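Ticket: Filard queue, blur filter discarding frames from table-clearing runs
Opened by: Ffion Howells
Assigned to: Jadwiga Jasińska
Component: Visport preprocessing
Status: resolved, one item left open

Problem as reported (Ffion)

I re-ran the Ruddock baseline last night with the new preprocessing and the result in our draft does not reproduce. The policy trained on the filtered set is clearly worse at the approach to the table. It reaches towards the edge, stops early and hovers. The one trained on the unfiltered set does not do this. Same seed, same training length, same evaluation layouts. The only change I know of is the blur filter that was merged into Visport in August.

Expected: filtering out blurred frames makes no difference, or helps a little, as it did on the drawer task.
Seen: worse on every layout, and worst when the arms have to travel a long way before they slow down.

I have not changed the loss, the crop or the learning rate. Config attached to the run page.

Comment (Jadwiga)

Thanks. Can you tell me how many frames the filter takes out, and from which cameras? The run page only gives a total.

Comment (Ffion)

I took one batch of 2000 time steps from Prureldale. 481 of them were dropped. The log doesn't say which camera caused the drop. As far as I can tell from the code, a step goes if any one camera falls below the sharpness threshold.

Comment (Jadwiga)

Yes, that is how it was written. It was set up for the drawer task, where the head barely moves and a blurred frame usually meant a knock to the rig. Here the head camera blurs whenever the body turns, so the filter is removing the turns. I would expect the policy to have very little idea what to do between leaving one place and arriving at the next. That fits your hovering.

Things to check, in this order please:

1. Turn on per-camera logging (set log_reason to full in the Visport config) and run the same batch again.
2. Score the wrist cameras separately. The background there is nearly always soft, and I don't know what the score makes of it.
3. Train once with the filter off and once with the filter on for wrist cameras only.

Comment (Ffion)

Step 1 done. Most of the drops come from the head camera, in bursts. The bursts line up with high base velocity in the joint log. A smaller group comes from the wrist cameras.

Step 2. The wrist drops are not motion at all in the ones I opened. The fingers are close to the lens and the table behind is out of focus. The score is a mean over the whole picture, so a soft background pulls it under the threshold even when nothing is wrong with the view of the fingers. I think these frames matter, as they are where the policy sees the edge of the table come up between the fingers.

Step 3 running, both jobs. The first one died when the scratch disk filled up. Restarted with a smaller cache.

Comment (Jadwiga)

On the disk: clear the old Ruddock caches, they are all regenerated from raw. Keep the raw.

On the score: could you try it on the gripper region only for the wrist cameras? There is a mask in the calibration folder. It is a bit generous at the bottom corners but should do for a test.

Comment (Ffion)

Tried the mask. With it the wrist drops in that batch nearly go away, and the ones left look like real smearing. I didn't touch the threshold.

Results for step 3, over the usual evaluation layouts:

Filter off: back to the draft result.
Filter on, wrist cameras only, old score: slightly worse, mostly at the last part of the approach.
Filter on, wrist cameras only, masked score: the same as filter off, within what I see between seeds.

I also tried a fourth one which you didn't ask for. I kept the blurred head frames but gave them a lower weight in the loss. No difference from filter off that I would put in a paper. It trains a little less steadily at the start.

Comment (Jadwiga)

Good, then we leave the weighting out. It is one more number to explain and it buys us nothing.

For the write-up I would say that the sharpness filter is a choice made per task and per camera, and report both. Please don't call the blurred frames noise in the method section. They carry the arm position well enough for the encoder, and they make up most of what we have of the turns.

Fix agreed

Blur filter off by default for head cameras.
Wrist cameras scored inside the gripper mask.
A step is no longer dropped because of one camera. The camera is marked as missing for that step and the rest are kept.
Reason and camera name always written to the log.

The old behaviour is still there under filter_mode: strict, for anyone who needs to repeat the drawer runs.

Check after the fix (Ffion)

Re-ran the whole Prureldale set through the new version. No errors, and the step counts match the raw recordings. Trained again from scratch for around 1000 epochs. The hovering is gone on the layouts where I first saw it. Two of the frames I used for checking are attached, one from the head and one from a wrist.

Still open: the mask was drawn for the older fingers and should be redrawn. I'll put that in a separate ticket.

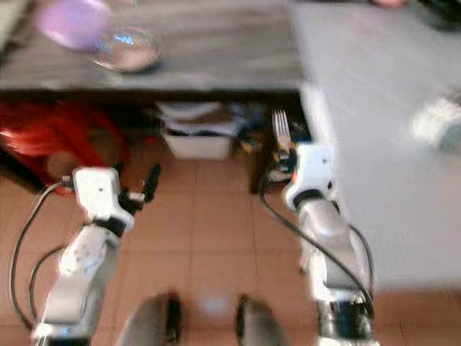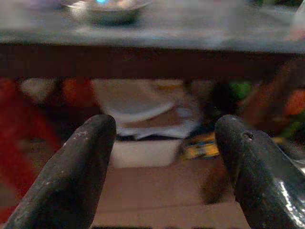
Attachments: head camera, motion blur over both arms and the tables (first); wrist camera, fingers with the background out of focus (second).

Filard support queue | Contact the Visport maintainers | Back to top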